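Wutance Messenger for Android and iOS

Wutance Messenger is a text, voice and video calling application for mobile telephones and tablets. It is published by Omside and is supplied free of charge for personal use. A paid licence is available for organisations that require managed accounts. The present release is version 10 on both platforms, and the two editions now share the same menus, the same settings and the same message history.

Conversations are arranged in a single list, with unread messages shown in bold type. A conversation may be pinned to the top of the list by pressing and holding its title. Pinned conversations remain in place when the application is updated or moved to a new device. Archived conversations are kept in a separate folder and may be searched in the same way as current ones.
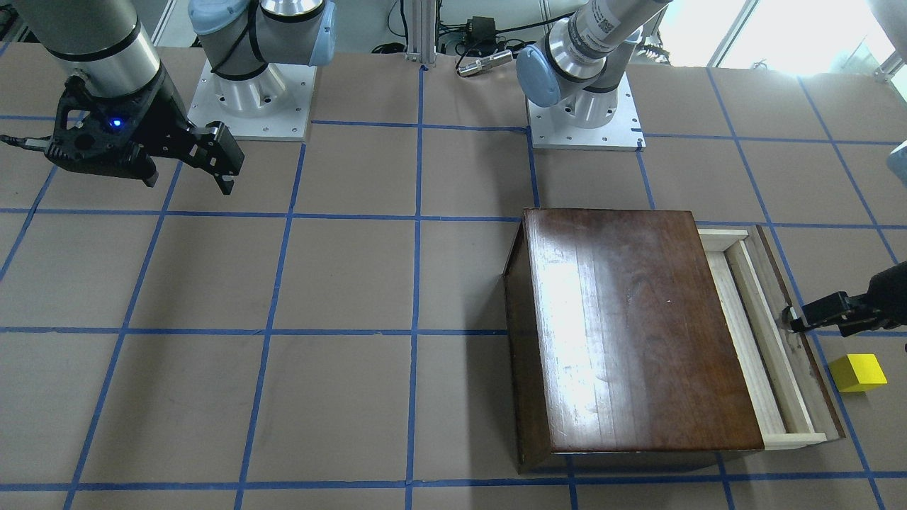
Shared boards are the principal addition in version 10. A board is a page attached to a group conversation, on which members may place notes, photographs, links and short lists. The page is divided into squares, much as a tabletop covered in brown paper might be marked out with strips of blue tape, and each item occupies one square or several adjoining squares. Items may be dragged from one square to another by any member with editing rights. The owner of the group may lock a board at any time, after which it can be read but not altered. Boards are available in groups of up to 68 members.

Messages and attachments

Messages may be edited for up to 30 minutes after they have been sent. An edited message carries a small mark beside the time, and pressing the mark displays the earlier wording. Messages may be deleted by the sender at any time. Deletion removes the message from the devices of all members when those devices next connect to the service.

Photographs are reduced in size before sending unless the option "Send at full size" has been selected under Settings, Attachments. Documents are always sent unaltered. Attachments received over a mobile data connection are not downloaded until they are opened, and users with a generous data allowance may wish to change this setting.

Voice messages can now be played at normal speed or at one and a half times normal speed. Playback continues when the screen is switched off. A voice message left unfinished will resume from the same point when the conversation is next opened.

Voice and video calls

Calls may be placed to any contact who has a Wutance account. Group video calls display all participants at equal size by default, and pressing a participant's picture enlarges it. The microphone and camera controls have been moved to the foot of the screen and no longer disappear during a call. On tablets, a call may be reduced to a small window while another part of the application is in use.

Where the connection is poor, the application lowers the quality of the picture before that of the sound. Users who prefer to control this themselves may select a fixed picture quality under Settings, Calls.

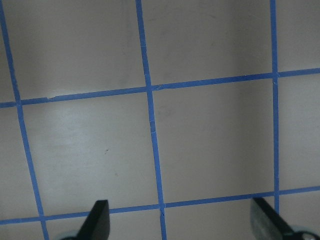
OMSIDE, Sep 16, 2019

Version 10 of Wutance Messenger is released today for Android and iOS. The update will be offered automatically to all users whose devices meet the requirements set out on this page. Users of the business edition will receive it when their administrator has approved the change. Administrators may defer the update until the end of January, when version 9 will cease to be supported.

"Our customers have asked for the same application on every device, and for one place in which a group can keep what it needs," said Marlene Petersen, Head of Product. "This release answers both requests. The work on the search function will continue into the new year."

The release also includes 181 corrections to faults reported by users. The most important of these are as follows.

Notifications no longer appear twice on devices with two SIM cards.
The keyboard no longer covers the last message in a conversation when the device is turned on its side.
Contacts with no surname are now sorted correctly.
The application no longer signs the user out when the device language is changed.
Dates in exported conversations follow the regional settings of the device.

Known faults

On certain tablets the board does not redraw when the device is turned. Closing and reopening the board restores the correct layout. Search results do not yet include text held on boards.

Business edition

The business edition adds central management of accounts, a record of sign-ins and the ability to remove an account from a lost device. It is administered through Aklow, the Omside management console, to which access is included in the licence. Licences are sold for a term of one year and may be increased in number at any point during the term. A reduction takes effect on renewal.

Organisations moving from the personal edition may keep their existing conversations. Each member of staff must accept the transfer on their own device before it can take place, and personal conversations are excluded unless the account holder chooses otherwise.

Requirements

Android edition: Android 6.0 or later.
iOS edition: iOS 11 or later, on iPhone, iPad or iPod touch.
An account, for which a working telephone number or email address is required.
Camera and microphone permission, for calls only.

Support

Help is available within the application under Settings, Help and Contact. Users of the business edition should direct enquiries to their administrator in the first instance. When reporting a fault, please state the make and model of the device and the version number shown at the foot of the Settings page.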